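# The Year I Learned to Love the Slow Bus

I'd been riding the 28 from Hurholm out to Setstead for most of a winter before I noticed I'd stopped bringing headphones.

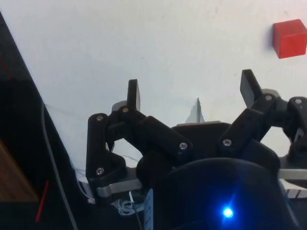 *Small red cube, white tabletop.*

You have to understand how slow this bus is. The train does the same trip in 40 minutes and has a snack cart. The 28 takes most of the morning, stops at every feed store and dentist's office, and idles at Durska while the driver goes in for coffee (he'll bring you one if you hand him the exact change). I only started riding it because my car died in May and I was too cheap to fix it.

At first I hated it! I'd sit there doing angry math about all the emails I could be answering. Then one morning Birsen Kozan plopped down next to me with a tray of tomato seedlings on her lap and asked me to hold half of them. She was taking them to her sister. By the time we hit the Mohamedi bakery stop I knew which ones liked shade, what her sister had said at the wedding, and why I should never buy a house on a hill.

So now I have bus people. Berkay Bayram gets on with a crossword and reads the hard clues out loud to whoever's awake. We once spent the whole stretch past the reservoir on a seven-letter word for "stubborn," and a kid in the back row got it.

I did fix the car in the end. It cost me 444 dollars, plus another 200 for tires, and it mostly sits in the driveway with leaves on it. I take it out for groceries and feel a little lonely at the red lights.

If you want to try it, get the first departure, sit on the left for the river, and bring something to share. Birsen likes the almond cookies. The heater under row three is broken, so wear good socks.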